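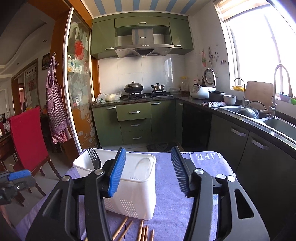 Grelham, Wednesday, August 30, 2023

3. Where households keep their eating utensils

Figure 1. A shared kitchen with the table in use for utensil storage: a white plastic caddy and wooden chopsticks on a lavender cloth, with fitted cupboards and drawers behind.

3.1 Background to the question

Studies of kitchen storage have tended to start from the fitted furniture. The cupboard plan is drawn, each door and drawer is given a number, and the contents are listed under that number. The method works well for pans, plates and dry food. It works less well for the things people eat with, which move between the drawer, the draining rack and the table several times a day and often end up with no fixed place at all. Mahlangu's pilot work in the Xaba flats found that residents who were asked where the forks were kept would name a drawer, and would then fetch a fork from somewhere else. We took that difference between the named place and the used place as the starting point for this part of the study.

In what follows, "named place" means the answer given at interview. "Used place" means the spot from which the utensil was taken when the householder was asked to lay the table for an ordinary meal. The two were recorded by different members of the team, and the person recording the second did not see the interview sheet until the visit was over.

3.2 Sample and visits

The sample was drawn from 358 households on the Grelham and Zelcombe estates. Both estates were built with the same basic kitchen: a run of wall cupboards, a run of base units with drawers, and floor space for a small table. Later refits have changed the doors and worktops in many homes but seldom the layout. Households without a table in the kitchen were kept in the sample and are treated separately in 3.4.

Visits were carried out by Gert Kekana, Unathi Du Plessis and Dineo Botha. Each lasted long enough for a short interview, the laying of one meal and a sketch plan of the room. Householders were told that the study dealt with storage and were asked not to tidy beforehand. A fair number did tidy, and said so. We kept these visits in, with a mark on the sheet, and ran the main comparison with and without them. The order of the results did not change.

Utensils were grouped into four kinds: metal cutlery, plastic cutlery, chopsticks, and serving pieces. Knives used only for preparing food were left out. The visits gave 1019 separate entries, an entry being one kind of utensil kept in one place in one home, so that a household with metal forks both in a drawer and in a jar by the sink produced two.

3.3 Open and closed storage

Closed storage means a drawer or cupboard. Open storage covers jars, racks, caddies, trays and any flat surface. Table storage, as in Figure 1, is counted as open whether or not a container is present.

Metal cutlery was mostly named as being in a drawer, and mostly came from one. Where the two places differed, the used place was nearly always the draining rack. Several householders explained that the rack was emptied only when it was full, so that the pieces on top were washed and used over and over while those in the drawer stayed put. One woman in Zelcombe had not opened the back half of her cutlery tray since January.

Plastic cutlery behaved differently. Few people could name a place for it at once. It came in with takeaway meals or was bought for a party, and was put wherever there was room. It turned up in caddies, in carrier bags on door hooks, and in the drawer householders called "the other drawer". It was also the kind most likely to be found in more than one place in the same home.

Chopsticks fell between these two. In homes where they were used every day they had a settled place, usually an upright pot within reach of the cooker. In homes where they were used now and then they were stored with plastic cutlery or laid beside it. Length appears to matter here. Standard cutlery trays of the Clilix type, fitted in many of the refits, have compartments too short for most chopsticks, which have to be laid across the dividers and then stop the drawer from closing cleanly. Six of the 12 householders interviewed at greater length raised this without being asked.

3.4 The table as a storage place

We had expected table storage to be most common where drawer space was short. The plans do not support this. Homes with spare drawer space kept utensils on the table as often as homes without. A better guide was whether the table was used for other things between meals. Where it was also a desk or a sewing table, it was cleared each time and the utensils went back into a unit. Where it was used for eating alone, a container stayed out.

Cloths were noted as well. Householders who kept a cloth on the table all week were more willing to leave utensils lying directly on it, and some described the cloth as clean in a way that the bare table was not. Pumphrey (this volume) reports much the same for trays.

For homes without a kitchen table, the end of the worktop nearest the door took over the same role. We give these in a separate column of Table 2 and do not add them to the table figures, as the worktop was also used for preparing food in every case.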